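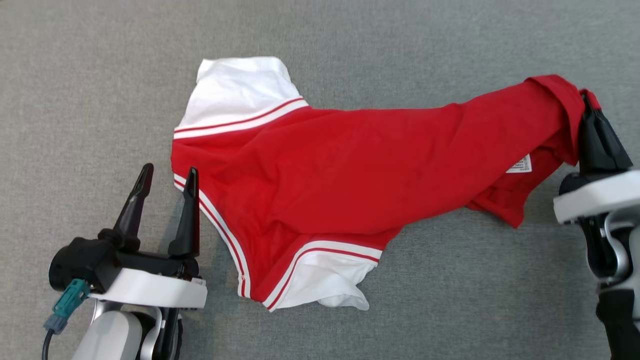
What happens if a borrower misses two payments in a row?
The loan goes to our hardship desk, late fees stop for 60 days, and the borrower is offered a new payment schedule. The full balance is not called due during that time.

That question came up more than any other this period, so we moved it to the top of the borrower page and of this report.

Small-Dollar Loan Program, Arboleda office
Progress report to the Gerico Fund

Lending
We made 197 loans, all between $300 and $1,500, for terms of six to 18 months. The average loan was $412 larger than in the last period, mostly due to car repair requests. Eleven applications are still open, waiting on proof of income. Every loan was priced under the rate cap in our grant agreement, with the origination fee counted as part of the cost of credit. The old fee sheet listed it separately and has been withdrawn.

Late and unpaid loans
Hardship requests went up after January. Most borrowers asked for lower payments over a longer term, and a few asked to skip one month. We wrote off 11 loans. None were sold to outside collectors, as the agreement requires. Two borrowers have started paying again on written-off balances. Those payments are recorded as recoveries and go back into the loan pool.

Payday loan refinancing
The Akano branch started this in the second half of the period. Staff pay the old lender directly and close the account before our loan begins. Getting payoff letters is slow. One storefront lender will only issue them in person on a Monday, so we now send a signed release with the borrower.

Systems
The move to the Nullano servicing software is finished except for the Spanish payment notices, which still print with the wrong due date. We are mailing corrected notices by hand until the vendor fixes the template.

Next period
Train a second person on the hardship desk. Finish the Spanish notices. Send the revised disclosure form to counsel for review.

Request
We ask to move $1,934 from the travel line to postage and printing. The total budget does not change.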